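ok so a few people asked what I do all day now that I left the kitchen job. short version: I help collect the examples a robot arm learns from. long version is this thread, get a drink

1/ the arm doesn't get a list of rules. Somebody does the task with it, start to finish, and we save the whole thing — every joint, every camera, every time the fingers open or close. That's one example. Then you do it again. And again!

2/ our project is called Wultano (don't ask me, it was named before I got here) and the goal for this round is 2500 examples. When I started in July I thought that was a typo.

3/ it was not a typo. On a good day I get through 60. On a bad day a connector comes loose before lunch and I get 7 and a headache.

4/ my favorite thing to explain is how different the views are. You'd think one nice wide camera over the table would do it. But the wide view gets blocked by the arm itself at the worst moment, right when the gripper goes down into a bin. So there's a tiny camera at the wrist too, which sees the fingers super close and pretty much whatever else wanders past.

5/ the wrist view is so weird the first time. No table, no sense of where you are, just two big black fingers and a lot of blur. The side view feels like a normal room (plant included). Same place, same session, and you would not guess it:

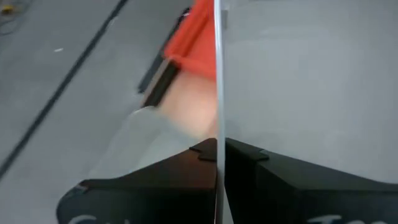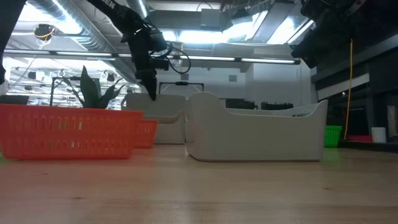

Wrist camera first, then the fixed one with the bins and baskets

6/ somebody always asks if the blur is a problem. I asked too! Tatiana Danko runs our review pass and her answer was that a wrist camera moves all day long, so a learning system that only ever saw sharp pictures would be lost in its first hour. We keep blurry stretches. What we throw out is stuff where the recording skipped or the cameras drifted out of sync with each other.

7/ sync is the boring villain of this job. If the wrist view runs even a little behind the joint readings, the example says "close now" when the picture says "not yet". Do that a few hundred times and you've taught it to grab air. Guess who found this out with 50 examples already saved. (me. on a Monday.)

8/ other thing I didn't expect: being too neat is bad. My first week I put every bin back in exactly the same spot because that's how I was raised in kitchens. Valeriano Calvo came by, looked at my examples all lined up and said they were lovely and he wanted them messier. So now I shift things between runs. Bin a bit left. Basket turned. Start the arm higher, start it lower.

9/ and you leave in the fumbles, at least some of them. If I go in crooked, back off and come in again, that's useful, it shows how to get out of trouble. If I go in crooked and just sit there thinking about dinner, that one gets a bad tag.

10/ tags! I forgot tags. After each run I type one plain sentence saying what the task was. "Move the item to the white bin" kind of thing. We used to let everyone word it however they liked, and Tatiana spent most of a week sorting out bin / box / tub / container. She now has opinions about the word tub.

11/ is it tiring? yeah, kind of, mostly in the shoulders. I take a real break after every batch and I can tell from the recordings when I skipped one, my moves get short and jerky. The arm would learn that too, so breaks are technically quality control and I will be using that line forever

12/ someone in the replies asked if you need a degree. I don't have one in anything close to this. Steady hands and patience for doing the same thing with small changes got me in the door, and I picked up the software side on the job. It's a lot of checking that files saved.

13/ we're almost at the halfway mark on this round. Next up is the same task with the baskets swapped for different ones, and I have been told to "be creative" about where they go, so I'm rearranging a table for a living now and very happy about it

14/ will try to answer questions tonight, but if it's about the training side and not the collecting side I'm going to have to go ask Valeriano and get back to you

We use cookies to remember your settings. Accept all | Manage choices

Contact | © Herklow | Back to top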